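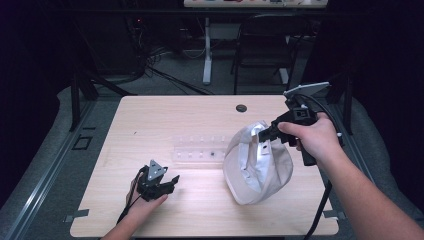
White cap on the birch-colored table

Flakamdale Home Forum > Laundry and Cleaning > White baseball cap, how do I wash it without wrecking the brim?

pegbox59
Posts: 127
I have a white baseball cap that I'd like to get clean before September. The lining is a light gray-white now and I can't tell if that's the color it came in or if it's sweat. The crown has gone soft and it crumples when you set it down on its side. I don't mind that much but I'd like it to hold some shape again. Can it go in the washing machine? I have read yes and no on this same forum.

trorkden_tom
Posts: 3,181
No machine. Sink, cool water, a little dish soap, soft toothbrush on the seam band inside. That band is where all the sweat goes. Rinse, press with a towel, then set it over a bowl to dry.

Maillard
Posts: 300
I have put mine in the machine for years on cold with no spin and they are fine. Depends on the brim. If it's plastic inside, you're OK. Old ones have cardboard and those will go to mush.

pegbox59
How do I find out which one I have?

Maillard
Flick it with a fingernail. Plastic has a sharper sound. Cardboard is dull and you can usually feel a soft spot if it has been wet before.

trorkden_tom
The flick test is not reliable. I had one that sounded like plastic and it came out of the wash with a wave in it. If you don't know, treat it like cardboard and keep the brim out of the water.

lowshelf
Also don't use bleach. People see white and reach for bleach and the stitching goes yellow. Oxygen powder in lukewarm water, 20 minutes or so, crown only.

Maillard
Agree on the bleach.

quiet_hem
Unrelated, but what is the clear tray on the table? The long ribbed one with the little compartments. I'm looking for something like that for snaps and needles.

pegbox59
Just a plastic tray I put small stuff in. There's one thing in it at the moment. I don't remember where I bought it. Pisico used to have similar ones but the compartments were bigger.

quiet_hem
Thanks, I'll look there.

lowshelf
Back to the cap. For the shape, roll up a hand towel and pack the crown while it's damp. Don't use newspaper on a white one, the ink comes off.

trorkden_tom
Bowl is easier.

lowshelf
A bowl stretches the band if it's too wide. I would go with the towel.

pegbox59
OK. Sink, dish soap, toothbrush on the band, brim dry, towel in the crown. I'll do it tonight and post how the lining looks after.

Maillard
You could have had it done in the machine by now.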